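**Garage arm, pear into basket: wrist view in sim vs. the real thing**

Page 1 of 2

**bentflange** wrote:

Follow-up to my build thread from the spring. The arm is an Ollari kit with the stock base servo swapped out and a Prelisent two-finger gripper on the end. It's bolted to the bench in my half of the garage. The job is still the one I gave it at the start: pick up a piece of fruit, put it in a basket, go home, wait.

I stopped training on the real arm in July after it drove the gripper into the bench and stripped a gear. Since then everything has been in sim. I'm using Zuditen with a model of the bench top and the wicker basket, plus one green pear. The pear is the object that gives me trouble. Apples were fine.

Problem: the policy gets over the pear, starts down, and then stalls a short way above it. Sometimes it drifts left and stops there. No collision, no error in the log. It sits and makes tiny corrections until the episode times out. I save a wrist view whenever the arm has held still too long, so I have a folder full of these now.

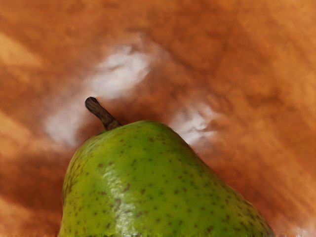

I've tried the following so far:

- Lowered the action smoothing. It jitters more and stalls in the same place.
- Made the pear lighter. No change, which makes sense, it never gets as far as touching it.
- Trained longer. Loss goes down, stall stays.
- Started episodes closer to the pear. Worse.

There's only the wrist camera. I had an overhead camera on the real bench but took it down when the shelf went up, and I'd like to keep it that way. Resolution is low to keep the training time reasonable on my card.

Any ideas before I start changing the network?

---

**tallow_and_tin** wrote:

Look at what the camera gets at the moment it stalls. The pear runs off the bottom and you can't see a finger anywhere. How is it supposed to know where the gripper is relative to the fruit? I'd stall too.

Move the camera back and tilt it so the fingertips are always in view. I fought this for a whole winter with a screw sorter and the fix was a longer bracket.

---

**bentflange** wrote:

The joint angles are part of the input, so it does know where the gripper is. What it has to get from the picture is the pear.

I can move the camera in sim in a few seconds. On the real arm it's a new printed bracket and the cable is already short.

---

**tallow_and_tin** wrote:

Joint angles tell it where the gripper is relative to the base. On a kit arm with hobby servos that's only a rough guess once there's any backlash. Seeing the fingers and the fruit together takes care of that. Print the bracket.

---

**Salim Okoth** wrote:

I don't agree that the fingers have to be visible. I've run an Ollari for a good while with a palm camera that never sees its own fingers, and it picks up onions, lemons and balls of socks. The network learns that "object this big, at this spot" means close. It needs the examples to learn it from, that's all.

What I'd look at first is the lighting. There are white patches on the wood all around the top of the pear, and one sits right up against the edge of the fruit. If the lights in your sim are fixed, the glare is always in nearly the same spot for a given pose, and the policy can end up using it as a landmark. Then you move the pear a little and the landmark is off.

Things to check:

1. Are the lights randomized at all?
2. Is the bench material set glossy?
3. Does it stall if you swap the wood for plain gray?

The third one takes five minutes and tells you the most.

---

**bentflange** wrote:

1. No, fixed. Two lights, same as the garage.
2. Probably. I used the wood material that was in the Zuditen library and never opened it.
3. Haven't tried. Will do tonight.

---

**ruthless_gasket** wrote:

Side question, why wicker? The mesh for a woven basket must be huge. I did mine as a plain open cylinder for the physics and only kept the weave as a texture.

---

**bentflange** wrote:

It's the basket we have. The collision shape is simple, only the visual mesh is detailed. It does slow the render down some.

---

**ruthless_gasket** wrote:

OK, then it's just render time. I'd still drop it for training and put it back for evaluation. You're paying for all those little loops on every step.

---

**Salim Okoth** wrote:

I'd leave it in. If the real basket is wicker, the policy should see wicker. A plain cylinder in training and a woven basket on the bench is how you get an arm that refuses to let go. Ask me how many evenings I lost to a colander.

---

**ruthless_gasket** wrote:

I've had no trouble with it and I've used plain shapes on every build. Randomize the colors enough and it stops caring. We had this same argument in the Makokha thread and I don't think anyone moved then either.

---

**bentflange** wrote:

Results from last night, same policy, nothing retrained, 48 episodes each:

| Bench surface | Reached the pear and closed |
|---|---|
| Wood as it was | 2 |
| Plain gray | 15 |

So Salim was on to something. Fifteen isn't good, but it was never trained on gray, so I didn't expect it to do better at all.

I also opened the wood material. Gloss was turned way up. The real bench has an old oil finish and doesn't shine anything like that, even with the garage door open.

---

**tallow_and_tin** wrote:

Fair enough, that's a real difference. It still fails most of the time though, and I'd bet the rest of it is the camera. You can do both.

---

**quarterinchdrive** wrote:

Is the basket fixed to the bench or can it move? I had a case where the arm clipped the basket on the way over and knocked it flying, and after that every episode was garbage until the reset. I didn't notice for a long time. I was only reading the success numbers and never looked at the views.

---

**bentflange** wrote:

It can move. I wanted it to learn not to hit it. Let me go through the folder, I've mostly been looking at the pear.

Well, there it is. I found a bunch where the basket is over on its side, right up behind the pear.
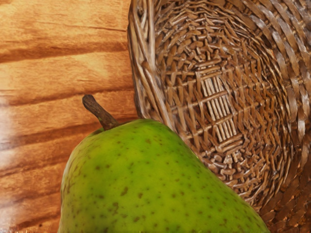 Page 2 of 2

**bentflange** wrote:

Continuing from the last post. I went back through the saved views and sorted them by hand into basket upright, basket on its side, and basket not in view. There are enough in the second pile that I'm annoyed with myself. The reset was supposed to put everything back at the start of an episode. It puts the pear back. For the basket it restores the position and leaves the rotation alone, so once it's over, it stays over until I restart the whole run.

So any long training run had a good share of episodes with a tipped basket, and my reward for getting near the basket opening was measured to a point above where the opening would be if it stood up.

---

**quarterinchdrive** wrote:

Same bug I had, more or less. Mine restored the rotation but kept the velocity, so the basket came back upright and immediately rolled off again.

---

**bentflange** wrote:

Just checked. Mine keeps the velocity too. Fixed both.

---

**ruthless_gasket** wrote:

Why not fix it to the bench and be done with it? On the real bench you can put a screw through the bottom or a strip of tape under it. One less thing to go wrong.

---

**bentflange** wrote:

My wife wants the basket back in the kitchen at the end of the day. No screws.

---

**Salim Okoth** wrote:

I'd keep the tipped basket in a small share of the episodes, on purpose this time. It will happen on the bench sooner or later. Give it a separate outcome where the right thing is to stop and go home, and don't count it as a failure.

For the stall, I'd retrain in this order:

- Reset bug fixed, nothing else changed.
- Then gloss down to match the bench.
- Then randomize the lights.

One at a time, or you won't know which one did it.

---

**tallow_and_tin** wrote:

One at a time is three long runs on a small card. I'd change all of them together, see if it works, and only pick it apart if it doesn't. He's trying to get a pear into a basket, he isn't writing a paper.

---

**Salim Okoth** wrote:

If it works, sure. If it half works he's back here with the same question and more variables.

---

**bentflange** wrote:

I'm going to split it. The reset fix goes in now either way, that's a bug. Gloss and lights go in together as the second run. Camera stays where it is for both, and if it still stalls after that I'll print the bracket and tallow can say so.

Something else I noticed while sorting. The stem points the same way every time, up and to the left. I randomize where the pear sits but apparently not which way it's turned. The left drift might be nothing more than the policy following the stem. I've added a random turn to the pear at reset.

---

**tallow_and_tin** wrote:

That's three changes in the second run now.

---

**bentflange** wrote:

The turn is going in the first one. It's a reset problem, so I'm counting it as part of the same fix.

---

**quarterinchdrive** wrote:

Do you lay the pear down in any of them? Ours never stand up on the counter.

---

**bentflange** wrote:

No, always standing. Mine do stand, but you're right that it won't last once the gripper bumps one. I'll leave that for after the stall is gone. The Prelisent fingers are short and I'm not sure they can get around a pear lying flat without touching the bench. I have a longer set in a drawer that I never fitted, they need different screws.

First run is started. I'll post numbers from the same test when it's finished, wood and gray both.

---

**ruthless_gasket** wrote:

Post the render time per step too if you can. I want to know what the wicker costs.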